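November, late afternoon

Shelf day! I finally had the bench to myself for three hours and spent all of it on the drinks shelf layout, and I'm writing it down while it's fresh because I had a good time and I think we're close to something.

Background for whoever reads this after me: Wetholm wants a small tabletop shelf for office kitchens, two tiers, that holds a mix of drinks without anyone having to move three things to get at the one they want. Hsiu-ying Hsieh did the first drawings in the Jesora notebook (page 64, the good one with the coffee ring). Her version had the tiers equal in height, and it looks lovely on paper, but tall bottles on the bottom tier meant the top had to go up so far that the whole thing felt like a bunk bed.

So today I went the other way. Low tier just clear of the table, top board as low as I could bear.

What I tried, in order:

Everything on the bottom. Looks tidy, wastes the top board completely. Scrapped after five minutes.

Cans up top, bottles standing loose on the table. Cans on a flat board slide when you bump the leg. Not far, but you hear it, and I didn't like it.

Cans below, tall things above. Much better! The cans are short enough that your hand still fits in over them, and you can read the fronts from a chair.

Leg notes. I love the slim legs. I was sure I'd want chunkier ones and had a set of the old Reria legs ready in the drawer, but the slim ones let so much light into the lower tier. They do need tightening again after you carry the shelf across the room, so do that before you load it. I used the short driver, which is now back on its hook (please).

Weighed one loaded setup for the sheet: 2000 g on the top board, left overnight last time, no sag I could find with the straightedge. I'd like to go higher but want a second board first. Order 339 is the spare boards, order 201 is the rubber feet. Neither has come.

Small thing, but the plain white finish grows on me every time. Tatlı sent a walnut sample and it's handsome, only labels really jump out against white and that matters more in a dim kitchen.

Still open: do we put a lip on the back edge? Hsiu-ying says yes, I say try without. Also whether the screw holes on the top get caps. Also I keep wanting to test with a carton and keep forgetting to bring one in.

Placement on the top board is where I've landed for now, and I'm pleased with it. One tall item goes in a back corner so the rest of the board stays free for cups or whatever people put down. The water bottle is on the right rear corner with the two cans side by side on the lower tier under the left half, and I want to keep that diagonal as our starting layout. Hsiu-ying, have a go at it before you shift anything and write your reach notes under mine.
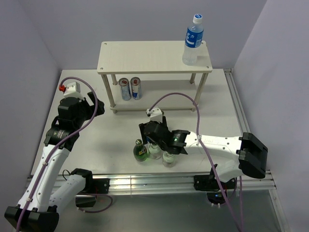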